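Plevunum 5 Round Pedestal Table
Surwood Contract Furniture – Café and Reading Room Range

Overview

The Plevunum 5 is a fixed-height round table for cafés, bookstores, library lounges and staff break areas. It seats two people with laptops or three with cups and plates. The top is solid ash, finished in a clear hardwax oil. The base is a single steel column on a cast iron foot, powder coated in black or dark bronze.

The table replaces the Plevunum 4. The column and foot are unchanged. The mounting plate has been widened and now takes eight screws in place of six, so older tops cannot be fitted to a new plate without drilling.

Top

Tops are made from full-length staves glued edge to edge. Staves are sorted for moisture before gluing but not for color, and some variation between pale and brown tones should be expected within one top and between tops in the same order. Buyers who need a close match across a room should ask for color sorting at the time of order. It adds one week.

The edge is rounded over on the upper side and left square below. A sharp-edged version is available in the Lastumard line, which shares the same base.

Two grooves are cut across the grain on the underside and fitted with steel bars. The screw slots in the bars are elongated. Do not tighten these screws past hand tight. The top has to be able to move across its width as the seasons change, and a top that is held rigid will cup or split.

Base

The foot weighs enough to keep the table stable with a load placed at the edge. It should not be replaced with the lighter foot from the Khurana outdoor table, although the thread is the same. Four leveling glides are fitted. Each one adjusts from above with the supplied hex key, without tipping the table over.

Finish and care

Wipe with a damp cloth and dry with a second cloth. Mild dish soap can be used. Do not use bleach, ammonia or scouring pads. Water left standing overnight will mark an oiled top – the mark can usually be removed with a gray pad and a small amount of maintenance oil, worked along the grain.

Tables in daily café use should be re-oiled twice a year. Apply thinly, wait ten minutes, and remove everything that has not soaked in. Leave the table out of service until the next morning. Oily rags can catch fire on their own and must be laid flat outdoors or kept under water in a closed metal can.

Rubber-backed mats and desk pads may leave a shadow on a fresh finish. Keep them off the surface for the first 13 days after oiling.

Round tables in a bookstore café 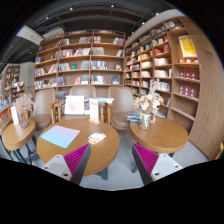
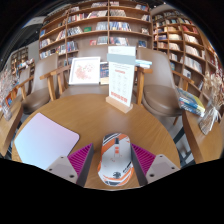
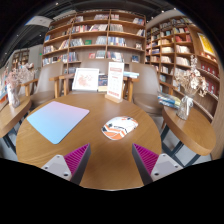

Flat pad on the tabletop in all three views.

Ordering

Part number 258 covers the complete table with the black base. Add the suffix B for dark bronze. Tops and bases may be ordered separately as spares. Orders placed by noon on Friday go into the following week's production list.

The table ships in two cartons. The foot and column are packed together and need two people to lift. Check the top for shipping damage before signing, and note any damage on the carrier's slip. Claims made without a note on the slip are handled case by case.

For room layouts and quantity pricing, contact Azucena Rosales in contract sales. Questions about repair, refinishing or older mounting plates go to Barrett Pruitt in the workshop. Please have the batch number ready. It is stamped on the underside of the top next to the mounting plate, and on tables made before the plate change it is on a paper label inside the column cap.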